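随手记 > 收纳 > 出门的包 > 黄麻袋装瓶瓶罐罐

黄麻袋装瓶瓶罐罐,几张图,几句话

分类:收纳打包 / 短途 / 洗漱用品 / 布袋麻袋

赶时间,先发上来再慢慢改。九月要去Stoston住几晚,Cathal Lenihan家的老房子,楼上楼下共用一个浴室,东西不能摊在洗手台上,用完得自己拎回房间。所以这次不用拉链洗漱包了,改用敞口的麻袋。西瓜那只。去年在Mac an tSaoi的小铺子买的,一直拿来装土豆,太屈才。

装法试了几轮。装进去,拎一下,倒出来,重装。写下来主要给Kieran Daly看,他也要去,而且他每次都是往塑料袋里一倒就走,到了地方洗发水漏一袜子。(Kieran你看到这里不要生气。)

先说绳子和边。我对袋子的要求很低:口要大,底要平,提手别勒手。就这几样,结果店里能全占的没几只。很多好看的麻袋提手是薄薄一条布带,装两瓶大的就往肉里陷,走一段路换三次手。还有的口子太窄,手伸进去摸半天,摸出来是护手霜,不是牙膏。拉链的更烦,湿手拉不动。

绳子也有绳子的麻烦,老往里掉。放东西之前先把提手翻到外面去,不然压在瓶子底下,拎的时候一扯,整袋东西翻个个儿。我干过。在楼梯上。

还有充电线一类,千万别跟瓶子混着放。线会绕瓶颈,绕上就解不开,越急越紧。线单独捆,捆好塞侧边,或者干脆进衣服那只包。
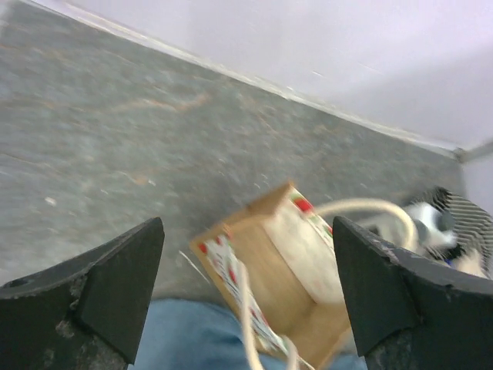 一根米白色的线绕出一大圈,红白花边糊成一片。

接着说要带什么。清单我列了两遍,第一遍太长,第二遍删掉一半又偷偷加回来几样。最后定下来的大致这样,想到哪写到哪:

洗发水,分装。护发素不带,忍几天。
沐浴露,带泵头的那种,泵头锁死再装。
身体乳,大盖子的罐。天一凉腿就起皮,不带会后悔。
防晒,海边风大不觉得晒,回来脸是红的。
牙膏牙刷,另外放小盒。
棉片几张,够用就行,别带整包。
一条旧毛巾,垫底,顺便吸水。
发圈。永远不够。
喷雾一小瓶,放最上面,路上随手拿。

没写进去的:吹风机(Cathal说有),体重秤(谁带这个),整套香水(Kieran去年带了,三种,没打开过)。

分装瓶我用Findis的,盖子拧得紧,瓶身也硬,压不瘪。就是瓶口小,灌的时候得有耐心。拿张纸卷个漏斗,或者斜着贴壁慢慢倒,倒快了起泡,泡沫先满,看着一瓶其实半瓶。灌好别马上拧盖,敲两下,等气泡上来,在补一点。顶上留一指空。满瓶上飞机最容易往外冒,坐车倒还好,但习惯还是留着。

标签一定要贴。我有一回两个瓶子长得一样,都没贴,在浴室里闻了半天,最后拿身体乳洗了头。纸标签见水就烂,要用胶带再盖一层,或者直接拿油性笔写瓶底。写瓶底有个坏处,得翻过来看,盖没拧紧就滴一手。写瓶肩吧。
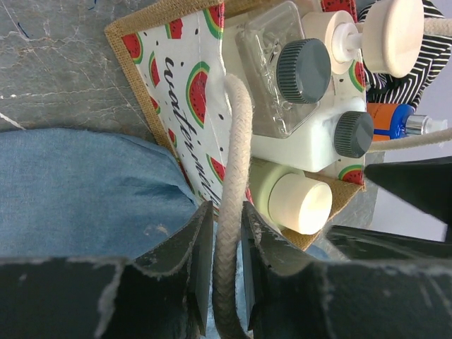 高的先进,矮的后进,这条最管用,其它都可以不听。高瓶子靠袋壁站着,互相顶住,中间的空再塞矮罐,这样拎起来不晃。装完发现盖子颜色乱也能帮忙认东西:深灰色带棱的盖子有两个,一个在透明的方瓶上,一个在白瓶上,光看盖子分不出来;浅绿的那罐配奶白大盖子,一眼就找到了,以后大盖子的都放外侧。泵头瓶是奶油色的,头又宽,占地方,跟谁都挤。橙色小瓶,就是带一圈亮蓝、头上银色金属嘴的那个,还搁在袋子外面,最后才轮到它。

重量也要管一管。大瓶的沐浴露我原本想整瓶带,700毫升,拎起来立刻清醒了,分装。几个人住可以一人带一样,别每人都带全套。我跟Kieran说好他带洗手液和牙膏,我带洗的和抹的。他已读,没回。到时候多半两个人都没有牙膏。

重的放中间偏底,不要全堆一头。麻袋软,一边重就往一边塌,放到地上自己躺倒,瓶子滚出来,滚到床底下去。床底下别人家的灰,你懂的。要是实在两边不一样重,毛巾卷成条塞在轻的那边,撑一撑。毛巾别叠得太规整,松一点卷,好填缝。

玻璃的尽量不带。非带不可就套袜子里,干净袜子。套好袜口打个结,放两个塑料瓶中间。我妈以前用报纸包,包得跟粽子似的,到了地方拆一桌子碎纸,还掉墨。袜子好。回来还能穿。

防漏的办法,试过的:

一,瓶口垫一小片保鲜膜再拧盖。麻烦,但是有用。只给最稀的东西垫,浓的不用。
二,橡皮筋勒住泵头。一般般,会弹掉。
三,整瓶装进小自封袋。最稳,最丑,开合声音还大,早上六点在别人家里哗啦哗啦。
四,祈祷。Kieran的办法。

有人问为什么不买硬壳化妆箱。买过,Balov的,很漂亮,里面一格一格,结果我的瓶子没有一个能塞进那个格。圆的格子方的瓶。最后拿去装针线了,装针线非常好,一格一种线,推荐给缝东西的人。装洗漱的话算了。而且硬箱子占行李地方,空的时候也那么大。麻袋空了可以压扁垫在衣服底下,回程装脏衣服。

价钱也说一下,这只23欧,不便宜,当时犹豫了一圈才回去买的。店主说同样花纹还有小号,我没要,小号装不了高瓶子。后来想想小号给Kieran正好。
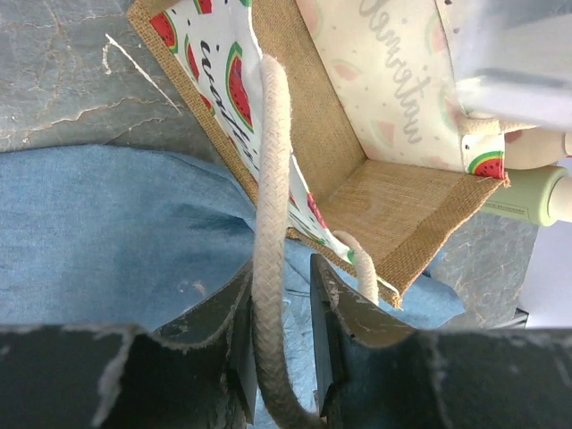 买麻袋先翻里面看,外面都差不多。我在店里是把每只都撑开看一遍的,店主大概觉得我有病。里面没衬的,麻毛会沾一瓶身,湿手一拿全是小毛刺;这只里头有白色的覆膜衬里,还印着卡通西瓜和小黑点,漏了一点沐浴露抹布一擦就行。底也要看,平底的才站得住,这只的底是一块方的原色麻布,四边包了麻边,不过有个角起毛了,回头拿针锁两下,再拖下去会越散越大。绳子是奶白色编的,粗,人字纹,握着舒服,就冲这绳子我也会买。

锁边的针法随便,能挡住就行。粗针,麻线或者厚棉线,沿着原来的包边走一圈,线别拉太紧,麻布会皱。手边没有麻线就用缝扣子的线双股,颜色差一点没人看。别用胶,热熔胶粘麻布头几天挺好,一折就裂,裂了还扎手。白胶也试过,干了发硬发亮,像鼻涕,别试。

清洗。麻的不能丢洗衣机,我丢过一只(不是这只),出来缩成一个帽子,戴都能戴。正确做法:空袋倒扣着拍,把沙子灰拍出来;里子用湿抹布擦,加一滴洗洁精;外面脏了拿软刷干刷,实在不行局部用冷水点一点,马上拿毛巾吸。水温别过40度,其实最好就凉水。擦完敞着口晾,不要暴晒,印花会淡。晾的时候里面别塞报纸,白里子会染上字。塞旧枕套可以。

味道。新麻袋有股味,像仓库,有人喜欢,我一般。敞两个晚上就散了大半。小苏打装个小布包丢里面也行,记得拿出来,我有次忘了,带去海边,布包破了,一袋子白粉末,跟Cathal解释了老半天。

收的时候也有讲究,别叠出死折,衬里折久了会裂白印。平着压在抽屉最底下,或者挂钩上挂着。挂着好,顺手,路过的时候看一眼心情也好,西瓜嘛。土豆现在换了个纸箱住,土豆没有意见。

再说装袋的顺序,有人要我写清楚一点,那就写。

毛巾先垫。垫到角里,四个角都照顾到,角上空着瓶子会歪。
高瓶靠边。盖朝上,标签朝里朝外随你,我朝外。
矮罐填中间。
软管类插缝,竖着插,头朝下,省得最后挤不出来。
零碎的进一个小布包,小布包放最上层。发圈、指甲钳、创可贴。
喷雾最后。
提手翻到外面,拎起来抖一下。

抖一下很重要。抖完看看谁矮下去了,矮下去的地方就是空的,再塞点东西。塞到抖不动为止,但别硬塞,硬塞会把缝线撑开。塞袜子吧,袜子什么都能填。

还有一种情况,袋子装得太满,口合不上。我的办法是拿条丝巾从两边提手中间穿过去,打个活结,盖住口子,顺便下车可以系脖子上。风大就拿下来用。别用别针,别针穿麻布会留洞,拔出来还带线。

瓶子实在多,就分两袋。一袋早上用,一袋晚上用。早上那袋:洗脸的,牙刷,防晒,喷雾。晚上那袋:洗澡的,身体乳,棉片。这样去浴室只拎一个,不用跟别人抢台面。Stoston那边浴室的窗台很窄,放什么掉什么,去年Cathal的剃须膏掉出去过,掉进邻居家花盆,第二天邻居给送回来的,洗过了,还挺客气。

第二只袋子不一定要麻的。布的、纸的都能顶一下。纸袋装衣服和干的东西没问题,提手是纸绳的别装重的,走到半路断掉很狼狈。
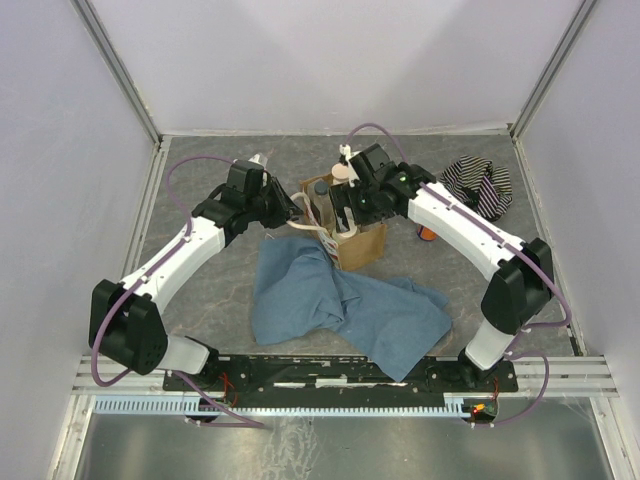 所以湿的归麻袋,干的归别的,这样分最省心,到了也不用全倒出来翻。干的那一袋里我一般放:备用毛巾、棉片、吹风机要是对方家没有、还有一包纸巾。纸巾放最上面。车上一定有人要用,那个人一定是Kieran。

回程比去的时候难装,这个很多人不信。明明用掉了一些,应该变轻变少才对,结果怎么都塞不回去。原因一,毛巾湿了,胀。原因二,在当地又买了东西,Mac an tSaoi的肥皂,每次路过都买,买了又不舍得用,家里一抽屉。原因三,着急。退房那天早上谁有空慢慢摆,全是一把抓。我现在的做法是头一天晚上就把不用的瓶子先收好,只留早上的一小份在外面,第二天擦干往上一放就走。

湿毛巾不要垫底了,单独装塑料袋,进门第一件事拿出来。忘一晚上就馊。馊了的毛巾用热水泡,加点白醋,泡半个钟头再洗,不行就再来一遍,再不行就当抹布。

瓶身上的水也要擦。麻边吸了水干得慢,摸着一直潮潮的,闷在后备箱里会长小黑点,长了就去不掉了。我另一只袋子就是这么没的,蓝格子的,用了两年,可惜。

回家以后拆袋子也别拖。我以前能在门口放一个礼拜,每天早上蹲在玄关从袋子里掏牙膏,傻透了。现在进门就拆:瓶子回浴室,剩一点底的合并,空的冲干净倒扣,袋子拍一拍挂起来。前后也就烧一壶水的工夫。

合并瓶底要注意,新的旧的别混太久,放得久的直接用掉。不同牌子别合。我合过,变成一种灰色的浆,洗完头发跟草一样。

分装瓶洗法:温水,晃,倒,再晃。小瓶口刷子进不去就放几粒生米进去一起晃,米粒会把壁上的东西带下来。米别冲进下水道,用滤网接一下。泵头要单独压几下清水,压到没泡为止,管子里那点残留最容易坏。洗完倒扣在筷子上晾,别直接扣桌面,不透气。

有人留言问去Stoston的班车,我贴这儿算了:下午有一班,司机让放下面行李舱,但我劝你们麻袋自己抱着,敞口的东西放底下,一个急弯就全出来了。抱着有点沉,放脚边用腿夹住也行。坐2号口那边上车,别去前面,前面那个是另一条线,我坐错过,一路坐到Balov的仓库门口,那里只有一只猫。

还想到一个,夏天出门防晒和护唇膏别放在靠车窗那一侧。晒化了盖子一开流一手。放里侧,或者拿毛巾包着。九月应该没那么热,但也难说。

送人也可以这么装。Kieran的姐姐搬新家,我就是拿一只麻袋装了一套洗的抹的送过去,没包装纸,没丝带,提手上系张卡片。她瓶子用完了袋子还在用,装毛线。送人的话瓶子挑颜色搭一点的,高低错开,口子那里露出几个盖子,比包起来好看。别塞皱纹纸,掉色,沾水更掉。

差不多了。清单回头整理成可以打印的放上来,Kieran已经来问了,说他打算“这次认真装一回”。我把小号麻袋的钱都帮他垫了,Kieran记得还我。

哦对,牙刷。牙刷头套个透气的套,别用密封的。刚才清单里写了牙刷没写套。补上。

还有绳子提手脏了怎么洗,有两个人问。拿旧牙刷蘸肥皂水顺着编的方向刷,别横着刷,会起毛。刷完用干毛巾一段一段攥干,袋子倒挂,让绳子垂着晾,水就不会往麻布上走。编得粗的绳芯干得慢,多晾一天再收。急用的话吹风机冷风,别热风。

先这样,楼下催我了,剩下的晚上再补。

本站使用Cookie来记住您的浏览偏好。继续浏览即表示您同意。[接受] [管理设置]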